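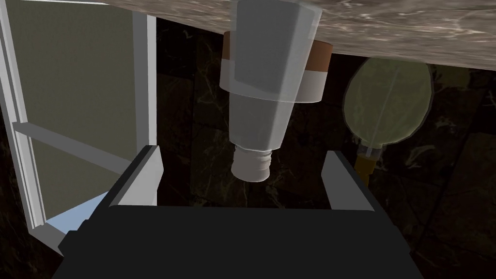

How often does Clindumero pull changes from our directory?

Every 10 minutes, counted from the end of the last run. If a run takes a while because somebody in HR has just renamed a department, the next one waits its turn.

I changed my last name in May. Why does the staff page still show the old one?

Your display name and your sign-in name are separate fields, and Clindumero only syncs the first. If the display name is stale too, it was probably typed in by hand at some point. Hand-typed values win. Ask an admin to clear the override.

Which permissions does the sync account need?

Read access to the user container, plus Replicate Changes on the domain. It does not need Domain Admin. We know it works with Domain Admin. So does everything else, including things you'd prefer didn't.

What does error 382 mean?

The password on the sync account has expired. The message says "schema mismatch," a wording we inherited and plan to fix in Lurley 2.

Is there a limit on the number of profiles?

No hard one. Our largest test import was 2,368 profiles in a single pass, and the server complained only in the log.

Can I sync photos?

Yes, if they're JPEGs. Turn on "Include thumbnails" under Connections, then run one full sync. Partial syncs skip them.

Who do I contact if none of this helps?

Orhun Aksoy handles connections and Jaruwan Mahawong handles profiles. If you can't tell which one you have, pick Orhun. Please attach the log as a text file, and leave the passwords out of it.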